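About Divell

Most companies that sell food by post will tell you they began with a passion. We began with a complaint. A box of fruit arrived at our old office in Clurthorpe with a leaflet promising "peak ripeness", and the pears could have been used to hold a door open. We asked the seller what peak ripeness meant and got a voucher.

Divell is a small fruit and vegetable wholesaler. We buy from growers and importers, store what we buy in a shed off the Piltum road, and deliver to schools, cafés and works canteens within 60 miles. We don't supply the public and we have no plans to start.

What we don't claim

You won't find the word "artisan" on our price list. We have never worked out what it means when applied to a turnip. The same goes for "superfood", "hand-selected" and "farm fresh". Everything comes from a farm. The useful question is when it left.

So our delivery notes give the date we took the goods in, the country they came from and the grower or importer's name where we have it. Where we don't have it, the note says so. A few customers have told us this looks untidy.

We're also wary of the green badges on offer in our trade. We looked into 2 of them last January. Both wanted an annual fee, and neither wanted to visit the shed. We may change our minds if one of them turns up with a torch and a clipboard.

Where we came from

The business was called Krawczyk Produce until it changed hands, and some older customers still write that on their cheques, which the bank puts up with. We kept the vans, the shed and most of the growers. We dropped the slogan.

At present there are 20 of us, counting drivers, and we handle 2,000 crates in a normal week. It goes up when the schools go back and drops badly in the summer holidays. We don't expect to get much bigger. Every consultant who has rung us thinks we should.

Opening an account

Ring the office before noon. We'll ask what you use, how often, and what went wrong with your last supplier. Prices change weekly, and anyone who offers you a fixed price on tomatoes for a year has built the bad months into it.

A question we're often asked
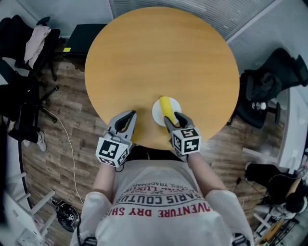 Do you deliver on the same day?

Only if the order reaches us by 5 a.m. and you are already on that morning's route. Anything later goes out with the next delivery to your area.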